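Clusomo open day in Wotport: who went?

Forum index > Automation and Robotics > Shows, Visits and Open Days

sprocketwidow
Got back from the Clusomo open day an hour ago with sore feet and a free pen that doesn't write. I'd signed up for the afternoon tour because the flyer promised "robots at home with everyday tasks," and I have plenty of everyday tasks I'd like to stop being at home with.

The tour was 25 minutes, of which a good chunk was a safety talk delivered next to a very loud air handler. After that you could wander between stations. The Trendent people had a pallet stacker going and it drew the big crowd, as anything that lifts heavy stuff over a painted line will. I ended up at the cloth table, mostly on account of there being somewhere to lean.

Two arms, one butcher-block table, cloths in containers. I stayed far longer than I meant to. It has the same pull as watching somebody else parallel park.

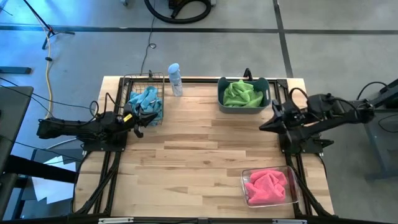

beltandbraces
Were the arms running on their own, or was somebody steering them?

sprocketwidow
Both, depending on when you walked up. For the first part an operator drove them from a separate station, and after the coffee break they ran on their own with the operator standing by the stop button looking like a parent at a swim meet.

torque_off
I was there in the morning and I'm going to be the grump. It's a cloth. It goes from one place to another place. My dryer has been moving cloth around since before half the presenters were born, and it doesn't need two arms and a talk.

hallwaylathe
Your dryer also doesn't know where the cloth is, and I'd guess neither do you once it's done with your socks. Soft stuff is hard. A box has the same shape when you pick it up as when you put it down. A towel has a new shape every time you look at it funny. I do gripper maintenance for a living (food packing, nothing glamorous) and we'd sooner turn down a job than take one with anything floppy in it.

torque_off
Fine, it's hard. I still think you shouldn't put "everyday tasks" on the flyer if the everyday task is "relocate rag."

sprocketwidow
In fairness to the rag, what got me was the containers. Wire basket with a blue cloth in it, a solid plastic one with a lime green cloth, and a clear one with pink. I asked if that was on purpose and was told yes, see-through walls and shiny edges give the vision side a hard time in ways a plain tub doesn't. I'd assumed somebody had raided a kitchen cupboard.

beltandbraces
Could be both. Half of the fixtures in my shop came out of a kitchen cupboard.

hallwaylathe
How often did it miss? That's the number I'd want off any of these stands.

sprocketwidow
They had a tally sheet but it was for the day's runs and still being filled in. The target they quoted was 100 grasps without a human touching anything. They were cheerful about not being there yet. I saw one arm pinch thin air, back off, and try again with what I can only call dignity.

torque_off
I saw 4 misses in a row before lunch. Dignity had left the building.

hallwaylathe
Before lunch they were still on the old finger pads, if it's the same crew I talked to. Slicker rubber. They swapped them at noon. So you two may have seen different machines, more or less.

torque_off
Then they should've swapped them at nine. I drove up from Gökçe's place for this. (The supply house, for anyone not local. Good prices on linear rail, terrible parking.)

beltandbraces
I'd rather see the misses. Every open day I've been to had one polished loop running on repeat, and you learn nothing from it except that the loop runs. If they let the public watch it fumble, that's a point in their favor.

torque_off
By that measure I'm giving the best open day in the county every time I open my garage door.

sprocketwidow
I'd come. Is there coffee?

torque_off
There's a can.

gridsquare_nine
Anybody know if they're doing it again? My kid wants to go and I missed the sign-up.

sprocketwidow
The woman at the desk said February, same building in Wotport, and groups will be smaller. Sign up early for the afternoon. If the kid is under ten, ask first, as they were turning small ones away from the pallet stacker side.

hallwaylathe
And bring earplugs for the safety talk. I caught 3 words of it, and one was "restrooms."

gridsquare_nine
Thanks, will do. Is the cloth table suitable for a nine-year-old?

torque_off
He'll be bored in a minute.

beltandbraces
Or you won't get him away from it. Mine stood at the one in the library for a whole lunch hour and then went home and still didn't fold anything.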